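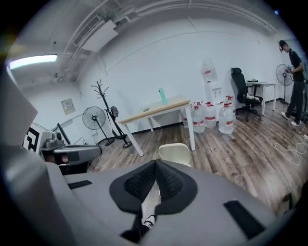
Sneakers on the floor at Pramdale.

Shoes on oiled plank floors: grit, wear, re-oil interval

cnuttall_l
Posted 2020-11-06
Floor is engineered oak with a weathered gray-brown finish, laid by Konstantinidis, oiled on site with Torimico matte. It is a ground floor workroom with an outside door. People come in wearing whatever they have on. The installer's sheet says re-oil every 2 years and makes no mention of shoes. The traffic lane from the door to the bench has lost its oil well before that. Water used to bead there and now it soaks in and leaves a dark spot that takes an hour to fade.

Options as I see them:
1. No shoes past the door.
2. Longer mat, shoes allowed.
3. Strip the lane and go to a film finish.

I would like to avoid 3. Has anyone measured a difference between 1 and 2?
Liam Nuttall

gyeoman
Measured, no. But the wear you describe is grit, and the grit comes in on soles. Socks carry almost none. Option 1 is free and you can start today.
Graham

j_tunstall
Disagree with Graham on "free." A no-shoes rule in a workroom gets ignored as soon as somebody is carrying a box. Then you have a rule and also a worn lane. A mat works on everyone who walks over it. The usual mistake is length. If a person can clear it in a stride, the second foot never touches it. I went from a doormat to a 13 foot runner and the vacuum canister told me the rest.

gyeoman
A 13 foot runner covers the lane. Of course the lane stopped wearing. You have carpeted it.

j_tunstall
Half of it. The uncovered half stopped wearing too.

c_hollis
What are you cleaning with, Liam? A dark spot that fades slowly is thin oil, agreed, but I have seen the same thing on floors that were mopped with an alkaline cleaner. It pulls the oil out and shoes get the blame. Check the pH on the bottle.
Callum Hollis

cnuttall_l
Tastow concentrate, diluted per label. The label gives no pH. I will get strips. Same mop and same bucket for the whole room though, and the corners still bead.

c_hollis
Corners don't get mopped like lanes do. Everyone makes extra passes where the dirt shows. Not saying it's all cleaner. Saying you have two variables.

cnuttall_l
Fair. Strip reads on the high side of neutral, between two color blocks, so I can't give a number. Switching to the soap Torimico sells for its own oil and leaving the shoe situation alone for now, to keep it to one change.

Away from the lane the boards look like this. The color variation is the factory finish, so judging wear by eye on this floor is close to useless. The water drop is the only test I trust. 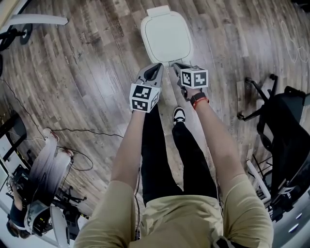 Preben Bjarnason: a water drop is fine for yes or no, but write down how long it takes to soak in. Use a syringe or a dropper so the drops are the same size, put them down in the same places each time, and stop the clock when the bead goes flat. Without times you will be arguing about impressions again in spring. I would also hold off on stripping anything. Penetrating oil can be patched in the lane only, and on a mixed gray-brown surface the patch edge will be hard to find. Try that on a film finish and you will see the edge from across the room.

gyeoman
Agree on the patch. Wash first, let it dry overnight, thin coat on a white pad, wipe off everything that hasn't gone in after the time on the can. Most sticky floors are people skipping the wipe.

j_tunstall
Pad grit? I've seen people sand to 2000 before patching and then wonder why nothing soaks in.

gyeoman
Don't sand at all if it isn't rough. If it is, stop far coarser than that. 2000 is for car paint.

cnuttall_l
First times, with a dropper. Corner by the window: still beaded when I gave up at 90 minutes. Lane, near the door: flat before I had stood up. Lane, bench end: somewhere in between, I was interrupted. So it gets worse toward the door, which fits grit better than it fits cleaner.

c_hollis
Or the door end gets mopped hardest. But OK, I'd lean grit too on those numbers. I'd still keep the new soap.

j_tunstall
Runner.

gyeoman
Shoe rack.

cnuttall_l
Patching the lane this month, then a runner at the door end only. I'll do the drops again before the next coat and post times for the same spots.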